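Keeping the Baltham cell honest

The arm in the Baltham test kitchen spends most of its working life turning knobs. It belongs to Floro, which makes controls for stoves and ovens, and it was built up by Dikgate, a small integrator that still looks after it under a service contract.

Setting it up took 14 days in May. The base was bolted down and levelled, then the gripper was fitted and its zero position recorded. Most of the remaining time went into the wrist, where a worn cable had been giving false torque readings. The cable was replaced, and the old one is kept in a drawer for comparison.

Every 1,000 turns the cell stops itself. A technician wipes down the fingers, checks the pads for wear and runs seven slow test grips on a steel gauge. If the readings drift, the pads come off. A set costs less than a service call, so the crew doesn't try to stretch them.

New motions are tried in simulation before they go near the real arm. The model kitchen is plain, in white and grey, with a sink and tap to the right of the knob panel. 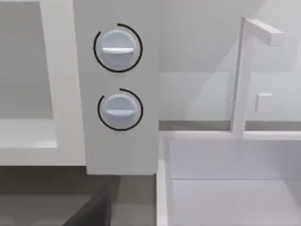 A motion has to run 200 times in the model without a fault before it is loaded on the cell. The first real run is done at low speed with someone standing by the stop button. The Zieliński gearbox in the shoulder is greased at the same visit, and the date goes on a strip of tape on the housing.

The next job is the cable guide at the elbow, which rubs when the arm reaches low. Dikgate has a longer bracket on order.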